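Priit Jaunzems builds robot arms in a shared workshop in Zistthorpe, at a bench he rents between a bike frame builder and a woman who restores clocks. The current arm is his second. The first was sold for parts in January.

"The first one was too heavy for its own motors," he says. "It could lift its arm and that was it. I kept adding bigger motors, and they were heavy too."

The new one has two tapered fingers and a small camera at the wrist. He spent 11 weeks on the gripper alone, most of it on the shape of the fingers. Early versions were wide and flat, and they knocked over whatever stood next to the thing he wanted.

He practices with artificial sunflowers. Ifeoma Ogunleye, who shares the bench and writes most of the software, picked them.

"Blocks are easy," she says. "A block looks the same from most sides. With flowers you have stems crossing, leaves, petals in front of other petals. The camera has to find a place to hold on."

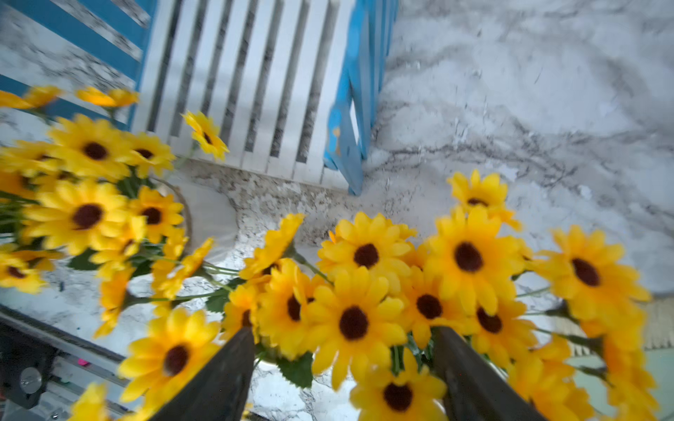

3 min read

The wrist camera gets its view from just behind the fingertips, so a bunch of flowers can fill much of the picture. Ogunleye says that was a problem for a while. Once the stems were between the fingers, the program often lost track of the vase.

"So now it remembers where the vase was before it closes," she says. "It's a simple fix. We argued about it for a month."

Jaunzems wanted a second camera on a pole. He still does – there is a bracket for it in his drawer – but they agreed to finish with one.

Money has been the other limit. They set 2,000 euros for the whole build and have gone over it, mainly on motors. Jaunzems cuts most of the brackets himself and buys the rails secondhand.

Asked what he would change, he goes straight to the wiring. "I ran the cables on the outside to save time. Every time I take the wrist off, I have to undo all of it. Next time they go inside."

Ogunleye wants to try real flowers next. Jaunzems would like to redo the cables first.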